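The Rack Has Opinions: A Small-Kitchen Update

Filed under: Home & Table / Letters from the Counter

Some of you will remember that in March I promised to stop writing about shelving. I lasted until summer, and I think that was a decent run.

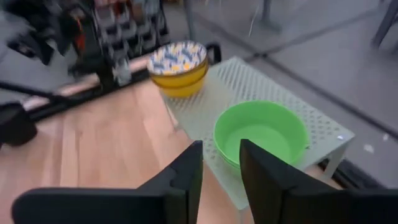 The trouble started with a cupboard. Ours is the kind that was built by a person who owned one plate, and was fond of it, and wanted it to have plenty of air above its head. There are two shelves. The distance between them would suit a floor lamp. Into this space I had been putting bowls, in a tower, for six years, and every evening I took the tower down to get at whatever was at the bottom, and then put it back up again with the thing I would want tomorrow at the bottom.

Merle Fairweather edits this newsletter and therefore has to read my paragraphs about it. She wrote back to the March issue with a single line: "Have you considered a rack?" I had considered a rack in the way one considers learning Portuguese. There was a general warmth toward the idea and no movement.

What I ended up with is a little perforated shelf in pale sage green, with short legs at the ends. You stand it in the cupboard, or on the table, or wherever you have more height than sense, and you get two levels out of one. The holes run in a regular grid across the top. I bought it from Tindus, a shop I can recommend if you like being followed down the aisle by a man who wants to talk about drawer liners. He told me the holes were for ventilation. I told him my bowls had never complained of stuffiness. We parted on good terms.

The first thing to settle is what goes on top, and here I made my first mistake, which was to ask the household. Cristian, who lives here and pays for half of the cupboard, believes that the things you use most should go on top, at the front. I believe that the things you like best should go on top, at the front. For about a week these sounded like the same position.

They are different positions. The bowl we use most is a lime-green plastic one, round and fairly deep, in a shade usually seen on tennis equipment. It has held pancake batter, popcorn, potato peelings, a head cold's worth of steam, and on one occasion Cristian's car keys, for reasons that remained private. It weighs nothing. It can be dropped, and has been. It has no charm at all and I'd be lost without it.

The bowls I like best are the two yellow ones, glossy, the yellow of a good raincoat. Inside they're white, with blue and yellow marks that look as though somebody was trying out a brush before getting down to the real work and then decided to go home early. I find them very cheerful. I eat soup out of them and feel like a person with a view of the sea. Cristian says they're fine, in the tone he uses for other people's vacation pictures.

So there was a negotiation. I won't go through all of it. The present arrangement gives the yellow pair a back corner, stacked, and the green bowl the open ground in front, where a hand can reach it without knocking into anything. I lost, in other words, but I lost in a way that lets me see my bowls over the top of his argument.

A few practical matters, as several readers wrote in about racks after the last issue and one of them was quite stern.

Try it out on the table first. I can't say this strongly enough, having done it the other way. If you set up a rack inside a cupboard you'll be working in the dark with your head at an angle, and you'll convince yourself that everything fits because you can no longer feel your neck. Put the rack on the table, load it the way you think you want it, then walk around it for a day. Reach for things. Get annoyed in daylight. Our table is a pale wooden one and has spent a good part of the summer as a kind of rehearsal room, with breakfast going on at whichever end was free.

Keep the stacks low. Two bowls in a stack is a stack. Three is a stack with ambitions. Anything taller and you have my old tower again, only now it's standing on stilts. I know there are people who nest eleven mixing bowls one inside the other and are very happy, and I know this because they send me photographs. They also all seem to own the same set, bought on the same day. Those of us whose bowls arrived one at a time from different directions have to work with what we've got.

Mind the back corner. A stack that stands far back on a rack will creep, over several days, until its rim is hanging out over something. I don't know who moves it. Cristian doesn't know either. I've started giving the yellow bowls a small shove inward whenever I pass, and I suspect he has started giving them a small shove outward, but we've both been very polite about it.

Measure the thing you want to put underneath, too. I bought the rack on the strength of what would go on top and gave no thought to the ground floor. When it was finally tried in the cupboard, the space below turned out to be the right height for saucers, which we have few of, and for flat things in general. It currently houses a trivet and a folded dish towel. I'd like to tell you that it's a triumph of use. It's more of a crawl space.

On the matter of cost, which was the stern reader's chief concern: you can spend what you like. Treloar, the big place out past the garden center, has a shelf riser for $139 that comes in a box with a ribbon on it, and I stood in front of it for some time trying to work out what it would do for my bowls that a plank and two bricks would not. The sales assistant said it was an heirloom. I tried to imagine the reading of the will. At the other end there's the Terix, a wire affair which is cheap and strong and leaves small round feet in danger of falling through the gaps. My sister has one. Her egg cups live in fear.

I had hoped to report on the Fekex as well. It's the folding one that everybody's aunt seems to be getting, and I ordered it in good time, and it was delivered with admirable speed to a house two streets over. They've been using it for their shoes. They say it's very good for shoes.

Several of you asked what I did with the bowls that didn't make the cut. They're in a carton in the hall, waiting to be driven to the thrift store, and I've been into the carton twice already to get one out. There's a brown one in there with a chip that I've always said I hated. I made a salad in it last night. I put it back afterward and folded the flaps down, and I believe I patted it.

Cristian has suggested that if I'm going to keep fishing things out of the carton then the carton is, functionally, a cupboard. I've asked him not to bring that sort of talk into the house.

Letters on the March issue are still coming in, mostly about the spice drawer. To the gentleman who alphabetizes: yes, but where do you put the one with no label? To the two people who wrote, separately, to say that they keep their bowls in the oven – I thought about you both for a whole afternoon. I hope you have a system for remembering. I hope it's a good one.

Next time Merle wants me to do lids. She says readers have been asking about lids. I've looked through the mail and I can find one reader asking about lids, and the handwriting is very like hers. All the same I've begun getting ours together, and so far I've found more lids than there are pots in this house, including a glass one of a size that fits nothing we've ever owned. If you're missing a lid, write in with the diameter. I'm prepared to be generous, and I'll pay the postage on anything that isn't cast iron.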